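Search jobs, keywords, place Go Advanced search

Call for participants: people who do the chores at home

Apr 24, 2018

Can a machine already put away the shopping, clear a table or sort what is left after lunch? At Inskip we think the true answer is "sometimes, and slowly". We want to measure it better, and for this we need people from ordinary households.

We are looking for 20 adults who cook and clean at home at least 3 times in a week. No technical knowledge is necessary. You will work in a kitchen with a hand-held gripper and move usual things, such as cartons, cans and paper cups, from one place to another. Our colleagues at Prukness will compare your way of doing it with the attempts of the Carkar arm, which still drops many objects and needs much time for each one.

Each participant comes for six visits in August. One visit takes three hours, with a pause. We pay for the time and for the bus or train.

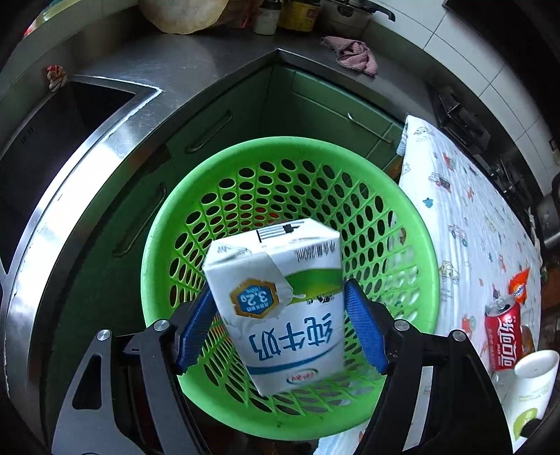
You should be able to stand for a longer time and have no pain in the hands or wrists. Left-handed persons are very welcome, we have too few of them. We also like to hear your opinion: which chore would you give to a machine, and which one would you rather keep?

To apply, please write some lines about your household to the Inskip study office. Persons who already took part in our earlier test cannot join again.

Related calls
Shelf filling at night: shop workers wanted (Porkureck)
Folding towels, second round
Test assistant, part time (Carkar)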